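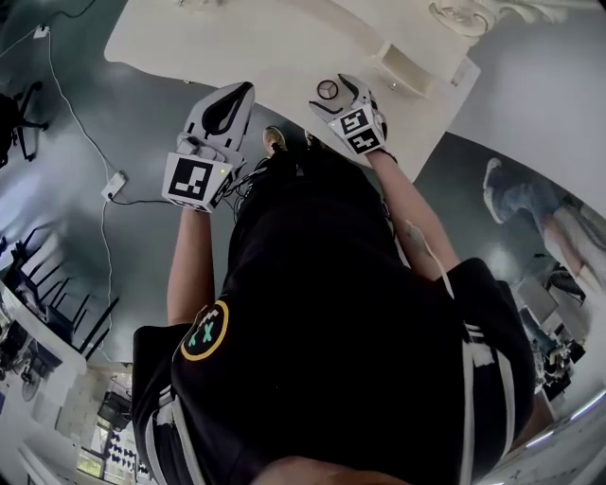
Endlich muss ich für eine Akteneinsicht niemanden mehr anrufen, schreibt Austra Pētersons, und das Schwärzen geht wunderbar schnell! Genau darum geht es in diesem Abschnitt.

4.2 Bodycam-Aufnahmen in Fulis zur Einsicht freigeben

1. Öffnen Sie den Vorgang und wählen Sie »Aufnahmen«.
2. Markieren Sie den gewünschten Clip. Mit gedrückter Umschalttaste lassen sich bis zu 14 Clips auf einmal freigeben (sehr praktisch bei größeren Einsätzen!).
3. Tragen Sie unter »Grundlage« das Aktenzeichen des Gerichtsbeschlusses ein.
4. Starten Sie »Gesichter schwärzen« und prüfen Sie das Ergebnis in voller Länge.
5. Klicken Sie auf »Freigeben«. Die Anwaltskanzlei erhält einen Link, der 60 Tage gültig bleibt.

Hinweis: Die Tonspur wird getrennt bearbeitet, siehe Abschnitt 6.

Achtung: Eine Freigabe lässt sich widerrufen, bereits geladene Kopien bleiben jedoch beim Empfänger.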